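How a Robot Can Learn From a Messy Bedroom

By Satish Varghese
November 2024

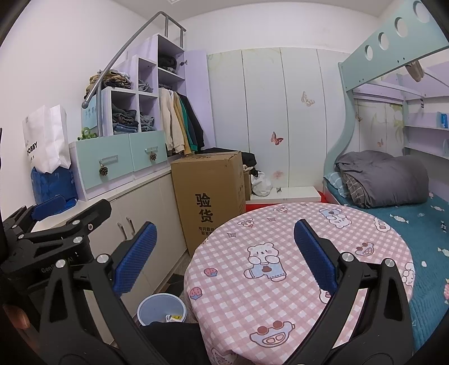 Two blue finger pads on a hand-held gripper, in a bedroom with a bunk bed and a round table.

Think about picking up a sock. You look at it, reach out, pinch it and lift. You don't have to plan each step. A robot does, unless it has learned how from someone.

One way to teach a robot is to let people do the job first. A person holds a gripper, which is a tool with two fingers that open and close. A camera on the gripper records what is in front of it. The person picks things up and puts them down in the usual way, and a computer stores the video along with how the gripper moved.

Later, a computer program studies the recordings. It looks for links between what the camera saw and what the hand did next. This is called learning from demonstration. A demonstration is just showing somebody how a job is done.

Why use a real bedroom?

A lab table is often plain and tidy. Homes are harder. The room in the picture has a checked tablecloth with cartoon bears on it, jeans folded in cubbies and jackets hanging from a rail. Butterflies decorate the wardrobe doors. A robot has to tell a printed bear from a thing it can pick up, and that takes practice with many patterns and colors.

What did the test find?

The Tekleab project wanted to know if more rooms would help. The team made 466 recordings of people putting clothes away. One program, named Volance, learned from recordings made in only 2 homes. A second program, named Drurar, learned from the same number of recordings, but they came from 27 homes.

Then both programs were tried in six homes they had never seen. Drurar did better in five of them. In the last home the two programs came out even. Both had trouble with dark clothes lying on top of other dark clothes, where it is hard to see the edges.

The team thinks a mix of homes helped Drurar pay attention to the clothes and less to the room around them. Six homes is a small test, so they plan to try again in June with towels and bed sheets.

Words to know

Gripper: the part of a robot, or a hand tool, that grabs things.
Demonstration: showing how to do a job.
Data: information that is collected and saved, such as video.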